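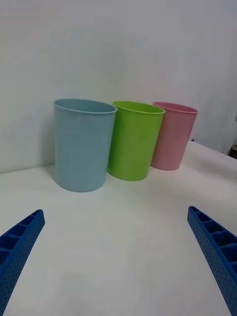 Plastic cups on the counter or in the cupboard??

Posted in: Kitchen & Dining > Small Spaces

marlo_k85
ok need opinions fast, MIL is coming Monday and I'm redoing the whole kitchen corner. Got three plastic cups, blue green pink, one per kid. Right now they live out against the wall. White table, white wall, so they're pretty much the only color over there. I like it. Husband says it looks like a daycare. Leave them out or find a shelf?

pennywhistle7
leave them out. kids can reach, you don't get asked for a cup 85 times a day. done

Tobin_R
Cupboard. Open cups sitting rim up collect dust and whatever else is floating around a kitchen. At least flip them over.

marlo_k85
flipping them on the table grosses me out tho, rim right where somebody just had toast

Tobin_R
So wipe the table?

pennywhistle7
lol. do you flip your coffee mugs Tobin

Tobin_R
Yes. All of them.

Nermin Altıntaş
We had the same fight here. What worked for us was a small tray, cups upside down on a folded dish towel, towel goes in the wash every couple days. Takes 3 seconds. Also the color per kid thing is the best idea, do not give that up. I had all one color for a year and every cup got used once and abandoned.

marlo_k85
ooh towel. ok. yes the color thing saved us, blue is the oldest, green the middle, pink the baby (who is 3 and will fight you for it)

griffithsave
are those the Venemo ones? had a set, the green one stained with spaghetti sauce and never came back. microwave did it i think

marlo_k85
no idea, no box. came in a bag of stuff from my sister back in May

griffithsave
ok then just don't microwave them to be safe

Adhiambo Kimaro
Going against the crowd, I'd get rid of plastic altogether. Small steel tumblers. They dont stain, they stack, and a kid can throw one down the stairs. Put a dot of nail polish on the bottom if you need to know whose is whose.

pennywhistle7
steel ones are LOUD though. tile floor, 6 am, no thank you

Adhiambo Kimaro
True, they are loud. Still worth it imo

Tobin_R
Nail polish on something that goes through the dishwasher is not going to last.

Adhiambo Kimaro
Mine's been on since winter. On the bottom, outside. Not where anybody drinks.

marlo_k85
not buying new cups before Monday you guys!! just where to PUT them

jirbridge_jo
stack them? if they taper they should nest. one little tower in the corner, takes up nothing

marlo_k85
tried with some others, they got stuck and the middle kid cried. could try with these but I like seeing all the colors

Nermin Altıntaş
Don't stack when damp, thats when they stick. Cold water in the top one and warm around the bottom one if it happens again.

jirbridge_jo
huh did not know that, thanks

pennywhistle7
I vote row along the wall, like you have it. It's cute. Your husband can have an opinion when he does the dishes

marlo_k85
he does do the dishes lol so he gets half a vote

Tobin_R
Then it's cupboard. Low shelf, kids can still get at it. Row stays cute in there too.

marlo_k85
low shelf has the pots. could move the pots I guess. ugh

arnar_m
pots up, cups down. we did that, took one evening, no regrets. the pots were too low for my back anyway

marlo_k85
ok going with Nermin's towel + tray on the table for now, pots can wait til after MIL leaves. thx all, gotta run, someone is yelling about the pink one

Tobin_R
Upside down, right?

marlo_k85
upside down Tobin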